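Hilo sobre un fallo que nos costó casi toda una tarde con las pinzas manuales en Mandholm. Lo escribo por si a alguien le ahorra tiempo.

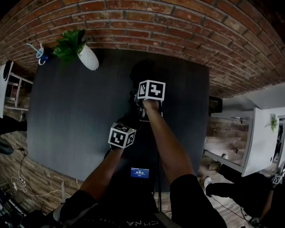
El síntoma era este: la mano izquierda se registraba bien, pero la derecha daba un salto de 14 centímetros en la trayectoria y volvía a su lugar. Solo en la trayectoria, claro. Mi mano no había saltado.

2/ Primero pensé en la iluminación. Cambiamos la lámpara, bajamos la exposición y grabamos otra vez. El mismo salto. Después calibramos de nuevo las cámaras, con más de 100 capturas del patrón. Nada.

3/ El registro de Lomari mostraba el aviso 2809, que en el manual aparece como "pose ambigua". Yo lo había leído por la mañana y lo ignoré, porque salía también en sesiones buenas. Fue mi error.

4/ La causa: dos cubos tenían una cara con el mismo identificador. Cuando esa cara quedaba sola a la vista, el programa elegía el cubo equivocado. Imprimimos las etiquetas en febrero, en dos tandas, y la segunda empezó otra vez desde el 6.

5/ Lo grave es que el brazo Iller repite estas trayectorias. Un salto así, a velocidad normal y con una persona cerca, es un golpe. El límite de Mengal lo habría parado, supongo, pero no quiero comprobarlo de esa manera.

6/ Ahora el programa no arranca si encuentra un identificador repetido. Las grabaciones con el aviso 2809 están apartadas y todavía me falta revisarlas.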